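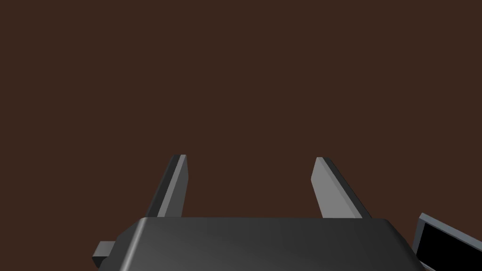
*Page last changed: February*

## 4. What the packers made of it

**Figure 1.** Wrist view from the simulator, gripper open, nothing held.

I spent most of my time at Rowbotham sitting beside the packing bench with a mug of tea, and I learnt more there than from any of our logs. Before the Momari cell went live, the packers tried it out in the simulator, and the wrist view (Figure 1) was what they saw on the monitor. Danica Skála took to it straight away. Tihomir Radonjić didn't - he wanted to see his own hands, he told me, and two grey fingers on a brown background were no use to him!

Once the cell was running, the job changed in ways we hadn't planned for. A shift used to mean 600 cartons packed by hand. Now 2 people look after the cell, and the 100 or so odd-shaped orders still come to the bench. Drita Stoyanova liked having less lifting to do (her shoulder had been bad for years) but she missed the talk. The cell stands at the far end, by the Fullgate racking, and you can't chat across it.

Pay came up a lot too. Minding the cell was graded the same as packing, and Dragica Halilović thought that was plain wrong - she was clearing jams and training new starters on top. Omid Salehi and I come back to grading in Section 5.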